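3.2 Collection of demonstrations

All demonstrations were collected with the Flidedum arm on one kitchen table. An operator guides the arm by hand through a second, smaller arm of the same shape, and the joint positions and the wrist camera are stored together. We collected 656 episodes in three household tasks. After checking, we kept 459 of them for training.

The drink task is the longest one. The operator starts the coffee machine, waits with the gripper open until the glass is filled, then takes the glass and puts it on the tray. The waiting part gave us some difficulty. In the first episodes the operators moved the arm a little while they waited, and the policy learned these small movements as if they had a meaning. We therefore asked the operators to hold the arm still, with the fingers open and directed to the glass, until the flow stops. Figure 4 is taken from this waiting part.

The moment when the flow ends is labelled by hand. We tried the automatic labels of the Prerner toolbox, but reflections on the table and on the metal parts were often taken for movement. Two annotators labelled each episode, and where they differed by more than nine video images, a third one decided. 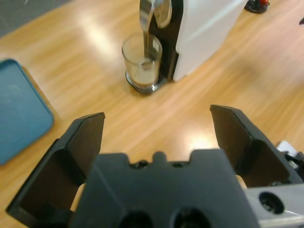
Figure 4. Wrist camera view during the waiting part of the drink task. The fingers are open while the coffee runs into the glass.

3.3 Division of the data

Episodes were divided by session, so that one session is never in both the training and the test set. The layout of the table was changed between sessions.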